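*Bostside house guide, part 2. Last touched in June.*

I'm assuming you've read part 1 and the washer is standing more or less where you want it, with the cardboard and foam gone. If the bolts are still in the back, stop and go take them out first! I keep mine in a freezer bag taped inside the cupboard door, and you'll want them again the day you move.

## 2.1 Hooking up the water

You'll need the two fill hoses, a bucket, an old towel and a flashlight. I use the Cordero braided hoses (they came with fresh washers already in the ends, which I liked), but the ones in the box will do fine.

1. Shut both wall taps. Righty-tighty, all the way.
2. Hold the bucket under the taps and open each one for a second or two. You're flushing out grit, and there's always more of it than I expect.
3. Check that there's a rubber washer seated flat inside each end of each hose.
4. Screw the hot hose to the hot tap and the cold hose to the cold tap, by hand, until snug.
5. Do the machine end the same way, matching the letters on the back.
6. Give every connection a quarter turn more with pliers. A quarter turn and that's it.
7. Open the taps slowly and run a dry finger around each joint.

> **Caution:** Don't wrap tape on these threads. The rubber washer makes the seal, and tape just keeps it from seating. I did it once and had a drip for a week before I worked out why.

## 2.2 The drain hose

Hook the curved end over the standpipe and strap it there. It needs to go down the pipe about 6 inches and no farther, or dirty water can get pulled back into the drum. Leave a bit of air around it, too, so don't be tempted to stuff a rag in the gap. 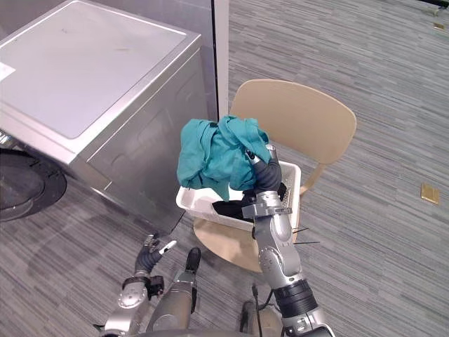 If your standpipe is short, measure it before you do anything else. The one at Bostside had been cut low by whoever lived there before me, and I spent a whole evening blaming the pump (and calling it names) when all it needed was an extension from the hardware store. Cheap fix, long evening.

> **Note:** The hose loop should go up before it goes down. If it runs straight along the floor to a drain, the machine will fill and empty at the same time, and you'll get code 294 on the Sureo display. Raise the hose, hold the power button until the code clears, and start over.

## 2.3 Leveling

This is the part people skip, and then they write to me about the noise. Please don't skip it!

1. Push down on opposite corners of the top. If it rocks, it isn't level yet.
2. Lay a spirit level across the front, then along the side.
3. Loosen the lock nut on the low foot and wind the foot out a little at a time.
4. Check both directions again. Fixing one always seems to upset the other, so go back and forth a few times.
5. Once it sits still, tighten every lock nut up against the cabinet.

Soft floors are a pain. On old boards I'd put a solid sheet of something stiff under the whole machine before leveling, and I'd leave off those squishy rubber cups they sell for the feet. Mine made the spin worse, and one of them crept out sideways.

Leave yourself room to get at the taps, by the way. You want to be able to shut them off without dragging anything out of the way, even half asleep at 2 in the morning.
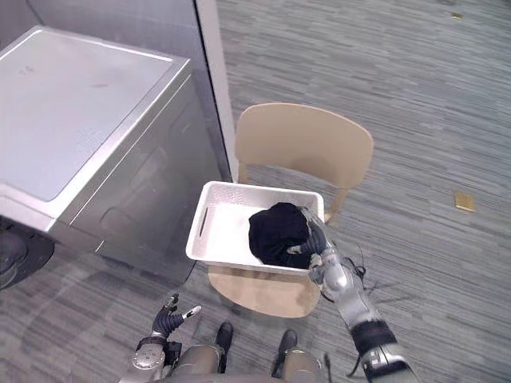 ## 2.4 First run, no clothes

1. Check that the drum is empty. There was a manual and a spare hose clip in mine.
2. Pour in half a scoop of detergent. I use Bustine powder, but any kind that's right for your machine is fine.
3. Pick the hottest cotton cycle and press start.
4. Stay close for the first 9 minutes, with the flashlight, and look at the taps, the back panel and the standpipe while it fills.
5. Come back for the final spin. A hum is fine. If it walks, go back to 2.3.
6. When it finishes, leave the door open for an hour or so to air.

For your first proper load, go with something boring and medium-sized, like towels. I keep a basket for things I'm not sure about (new jeans, anything red) and they wait until I've got enough for a cold wash of their own.
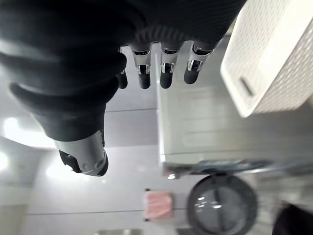 *Fig. 3: White basket, at right.*

> **Note:** Check the hose connections once more the day after your first load, then again in a month. Snug them up by hand if they've loosened.

Part 3 covers the lint filter and what to do when the door won't unlock.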